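What I Brought Home from the Haverford Open Day

I write about junk drawers a lot, I know. But when Jatamov opened up its workshop in Haverford one evening in October I went along for the robots and came home with a page of notes on tidying, so bear with me.

The evening was about picking up small stuff and putting it where it belongs. You'd think a machine people would show off would be lifting something heavy! Instead it was keys, tubes, cables, all the things that pile up by my own back door. I stood there for far longer than I meant to (they had cookies, too).

So, my notes, in no order at all.

Cut a box down. A tall box hides everything at the bottom and you end up tipping it out on the floor. I took a knife to a shipping box when I got home and left the sides 2 inches high. The edges came out ragged and I don't care. If you do, run some masking tape over them.

Put something soft on the table. Felt is great, an old blanket is fine. Little round things roll off a bare tabletop and under the stove, and I have lost a good lip balm that way. I bought a piece of tan felt at Bultus for 6 dollars and it lives on the end of my counter now.

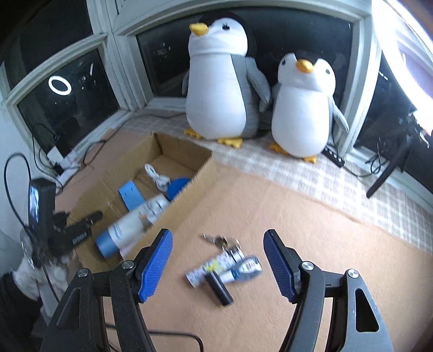
Spread the pile before you sort it. Keys are the worst for this – the ring hooks onto whatever is next to it and you pull up two things when you wanted one. Lift the keys out first, give them their own hook, and the rest goes twice as fast.

Bundle your cables before they go in with anything else. I fold mine back and forth, leave a loop at one end to grab, and use a twist tie from the bread. White ones in one bag, black ones in another. I did the whole house on a Sunday and found 7 phone chargers, which explains a lot.

Big tubes lie flat across the top, small things go underneath or in a cup. I used to stand the hand cream up in a corner and it fell over every single time I opened the drawer.

Get more light on it. My kitchen is dim after supper and I'd been sorting by the hood lamp like a raccoon. A clip-on light from Prinen was the best thing I bought all fall.

One last one, for the windowsill people (me). Plug the power strip in off to one side and run the cords along the back, so you can shake out the cloth without unplugging the whole town. I wash mine at home on cold and hang it over the door, and it's back on the sill by morning.

Next up is the spice rack, if I can find the labels.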